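«El permiso de trabajo llega cuando ya te has ido del trabajo»

Zuleica Xavier lleva la asesoría jurídica de Arriaga, una asociación que atiende a trabajadores temporeros extranjeros en la comarca de Todley. El problema que más le ocupa este otoño son los pasaportes: quién los guarda, quién los devuelve y qué pasa mientras tanto.

«La mayoría de las personas que vienen a vernos no tienen el pasaporte encima», dice. «Lo entregaron el primer día para que les hicieran una fotocopia y no lo han vuelto a ver. Cuando preguntan, el encargado contesta que está en la oficina, en una caja fuerte, y que así no se pierde.»

Retener el documento de identidad de un trabajador es ilegal, y Xavier insiste en que los empleadores lo saben. En lo que va de año, su equipo ha atendido a unas 800 personas contratadas para la fruta y los invernaderos. Casi todas llegaron a través de la misma intermediaria, Rarkum, que cobra una cantidad por adelantado en el país de origen y descuenta el resto de la nómina.

«La deuda es la otra mitad del asunto», explica. «Un hombre nos enseñó su recibo. Le habían quitado 1000 euros por el alojamiento y el transporte de la temporada. Dormía en una habitación con literas y una sola ventana, y el transporte era una furgoneta que pasaba cuando pasaba. Si se marcha, le dicen que la deuda sigue y que la pagará su familia.»

Preguntada por las denuncias, Xavier responde que han presentado quince escritos ante la inspección desde la primavera y que solo han tenido respuesta en tres casos. En uno de ellos, la inspección avisó de la visita con antelación. Los pasaportes aparecieron esa misma mañana encima de las camas.

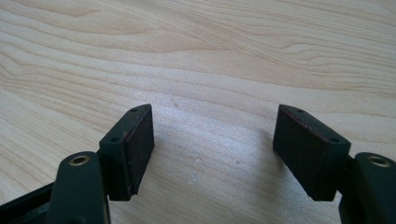
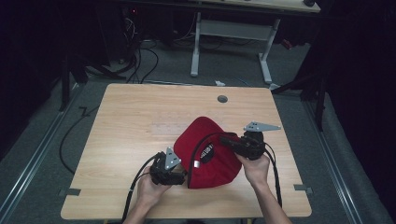

«No le pido a nadie que invente una ley nueva», continúa. «Pedimos que las visitas se hagan sin aviso, con intérprete, y que el trabajador pueda hablar sin el capataz delante. Ahora el intérprete suele ser un empleado de la propia finca. ¿Qué va a contar una persona en esas condiciones?»

El permiso de residencia está ligado a un único empleador. Quien deja la finca dispone de un plazo muy corto para encontrar otra oferta, y la tramitación del cambio tarda bastante más que ese plazo. Para Xavier, de ahí viene buena parte del silencio. Una mujer a la que asesoró en verano consiguió otro contrato en un almacén de Trerkville, presentó los papeles y recibió la autorización cuando el almacén ya había cerrado la campaña.

«Le llegó a la dirección antigua, además. Se la guardó una compañera.»

Las autoridades de Trerkville sostienen que las inspecciones han aumentado y que cualquier trabajador puede denunciar de forma confidencial por teléfono. Xavier llamó al número delante de quien escribe. La locución ofrecía un solo idioma y pedía el número del permiso de residencia antes de pasar la llamada.

«Ese número está en una tarjeta que muchas veces también guarda la empresa», dice al colgar. «Nosotros lo apuntamos en un papel en cuanto podemos y les pedimos que lo aprendan de memoria, como un teléfono.»

Sobre Rarkum, la asesora es prudente. Hay un procedimiento abierto y no quiere dar detalles que permitan identificar a los declarantes. Confirma que la intermediaria sigue contratando y que espera un nuevo grupo en noviembre, para la poda. Arriaga ha pedido estar presente a su llegada para repartir una hoja con los derechos básicos, traducida. Por ahora no le han contestado.

¿Y los que ya están aquí? «Algunos quieren volver a casa y no pueden, porque les falta el pasaporte o el dinero del billete. Otros quieren quedarse y cobrar lo que se les debe. Son situaciones distintas y la administración las trata igual, con el mismo formulario.»

La oficina de Todley atiende por las tardes, a partir de la hora en que terminan los turnos. No hace falta cita ni llevar documentación.

2022-10-12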